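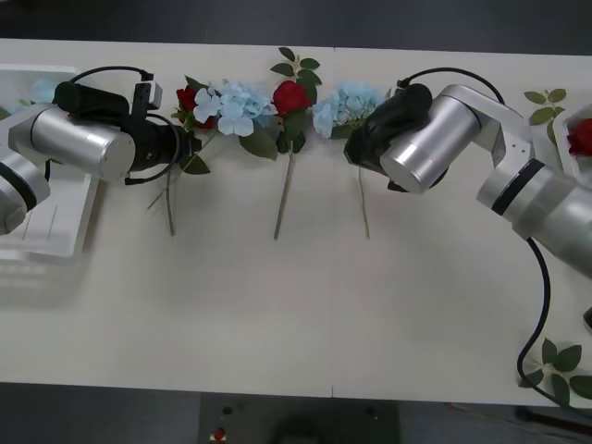

From: Dultbridge bench
To: mokoena-users
Subject: Re: [mokoena-users] Dropping episodes with a second grasp?

Hi Mansa, hi all,

Sorry for the slow answer. We spent most of August on the flower sorting task and I wanted to have the numbers before I wrote back.

The task is the one I described to the list before. Artificial roses and hydrangeas start in a row in the middle of the table. The left arm takes the hydrangeas and puts them in the left tray, the right arm takes the roses and puts them in the right tray. Both arms are driven by remote control with the hand controllers, one operator for both. We recorded 251 episodes. After review we kept 125 for the first training run. Most of the rest are usable, but they were recorded before we agreed on where to grasp, and the mix made the policy hesitate over the stem.

The grasp point is the part that took us longest. A hydrangea head is wide and soft, and the fingers sink into it without getting hold of much. If you close on the thin stem far from the head, the flower swings when you lift and often rolls over in the gripper. We now close on the stem a short way below the leaves, with the fingers square to it, and lift slowly until the head clears the table. Roses are easier and we let the operators choose, as long as they stay off the petals.

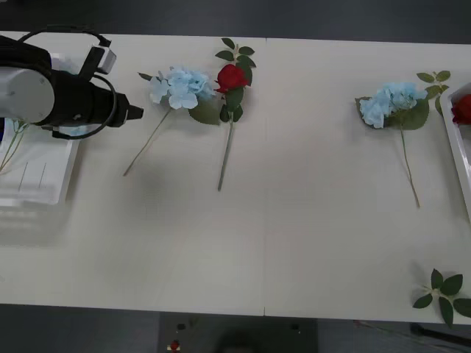

Two hydrangeas and a rose on the table, with another rose in the right-hand tray.

Row order also matters more than I expected. When a rose lies tight against a hydrangea, the first arm to move tends to drag the neighbor along. Our operators clear the flower nearest the tray first and work inward. That was a habit at first and then we wrote it down as a rule, so that the episodes would agree with each other.

On views, we train with the overhead camera plus one on each wrist. We tried the overhead camera alone and the policy reached the right flower but closed beside the stem. The wrist view fills up with petals as soon as a flower has been picked, so I would not lean on it for finding the tray. The overhead one covers that.

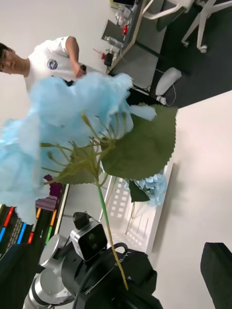
Mansa Quartey wrote:
> We are on the Pirnska controller with two arms and a similar setup,
> cloth instead of flowers. Our operators miss the first grasp a lot.
> They open, back off and try again, and the second try is fine.
>
> Do you throw these out? I have been dropping every episode with a
> second grasp in it and I am running short of data. On the other hand,
> when the trained policy misses, it just carries on to the tray with
> nothing in the gripper, and I wonder if that is my own doing.
>
> Also, do you let the operator look at the wrist view while driving, or
> only at the table?
>
> Mansa

I think it is your own doing, yes. We made the same mistake in the first batch. With no recoveries in the data, the policy has no reason to check the fingers before it leaves. What we do now:

1. Keep a missed grasp if the operator backs straight off, opens fully and comes in again without a long pause. Two tries is fine. If the third one fails too, stop and record the episode again.

2. Cut the idle time at the start and the end. Our operators used to let go of the controls, look around, then begin. With those seconds left in, the arms sat still on startup. Both grippers should be open and clear of the flowers before the first recorded step. 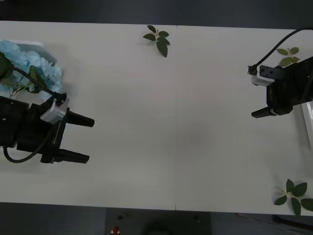

3. Leave loose leaf sprigs alone. They are not part of the task, and an operator who tidies one away in a few episodes teaches the arm to go after leaves. If a sprig is in the way of a stem, stop and reset.

4. Watch the table while driving. We allow a look at the wrist view for the last bit of the approach. An operator who drives from the screen the whole time gets slow and starts making small corrections, and those show up later as shaking.

5. Write the operator's initials in the episode notes. We have 2 people driving and their speeds are quite different. The Mokoena export keeps the notes field, so you can filter on it afterward.

For your case I would go back to the dropped episodes and put the short recoveries back in before recording anything new. If the files still have their gripper positions you can find them by looking for a close, an open and another close before the arm reaches the tray. We used the Erico viewer for that and then checked each one by eye.

One thing I don't have an answer for is the handoff. If a rose ends up at the far left of the row, the right arm has to reach past the left one, and our operators each solve it differently. One parks the left arm, the other keeps it hovering. If anybody here has settled on a way, I would like to know before we start the next batch.

Regards,
Dultbridge bench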